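Dungeon design report: The Drowned Abbey of Urbridge
Game Design Studio, second semester
Team: Amerley Eshun (quests, writing), Svyatoslav Romaniuk (maps, scripting)

What we set out to do

Build one playable dungeon for a small online fantasy RPG. Full instance, one group, entrance to final boss. We picked an abbey under a lake because Svyatoslav already had water shaders working from last semester and didn't want to waste them. Started in March, so less time than the other teams had.

The setting is the town of Urbridge, year 1845 by the in-game calendar. The lake rose and took the abbey, the monks stayed. Two of them matter to the player. Neron is the abbot, he still rings the bell and thinks there is air down there. Zevon is the cellar keeper and he knows very well there isn't. You meet Zevon first, he gives you the quest, and he lies to you in it.

How a run goes

Group enters by the boathouse. First wing is mostly teaching the breath meter, which drains in flooded rooms and fills at air pockets. Then the cloister, where the water level goes up and down on a lever. Then the choir and the Neron fight.

The fight has 2 phases. Phase one he is above the waterline and calls drowned novices. Phase two the room floods and everybody has to share the air pockets while he rings the bell, each ring knocks you off the pocket if you stand too close. We like this part the most. It was also the part that broke the most.

Zevon turns up again after the fight and depending on what you said to him in the boathouse he either opens the cellar (bonus chest) or locks it and runs.
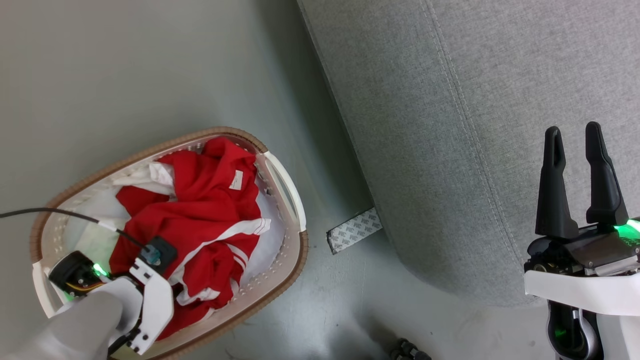
Loot was the biggest fight on the team. Amerley wanted every drop hand placed with a bit of story text, Svyatoslav wanted a random table because it's faster to change. First build had the random table and everything fell in one bag at the end, and reading it was like going through a laundry basket with a crumpled red top on a heap of white cloth, the one red thing is all you notice and the rest is just filler. So we did that on purpose in the second build. Each boss drops common stuff with a plain white name and one item with a red name, and only the red one has story text. Amerley got her writing, Svyatoslav kept his table for the white items. The red drop from Neron is the Bell Clapper, a mace, slow, with a small knockback. Zevon's is a set of keys that does nothing in combat but opens a side door in the cloister next time you run it.

Balance

Healers were too strong in the first build because the breath meter counted as damage and could just be healed. Took us way too long to see that. Now breath is its own bar and heals don't touch it. After that, groups died in the cloister instead, so we added one more air pocket next to the lever.

Tanks complained they had nothing to do in phase two. Fair. We gave them a taunt on the bell itself, so the knockback goes toward whoever taunted. Still a bit clumsy, the animation points the wrong way when the tank is behind the altar.

Testing

Two playtest evenings with classmates, voice chat on, one of us watching and writing stuff down. Main notes:

- lever in the cloister not readable, people swam past it
- nobody read Zevon's first text box, it's too long (now cut in half)
- bell sound too loud, fixed
- final room camera gets stuck in the ceiling when it's flooded, partly fixed
- players liked being lied to, which we were worried about

Svyatoslav's pathfinding script is based on the Nedeljković method from the class handout, with changes for swimming. The novices still sometmes swim into the choir stalls and stay there. If you pull the lever twice they come loose.

Not done

Hard mode. Cut completely. Zevon's second ending has text but no cutscene. Achievements are in the menu but only the first one triggers. The map screen shows the dry version of the abbey even when its flooded, we ran out of time.

Who did what

Amerley: all quest text, item text, boss dialog, the playtest notes, this report. Svyatoslav: maps, water, scripts, both boss fights, bell sound recorded off a real pan lid in his kitchen. The build is in the class folder, run the launcher first or the textures don't load.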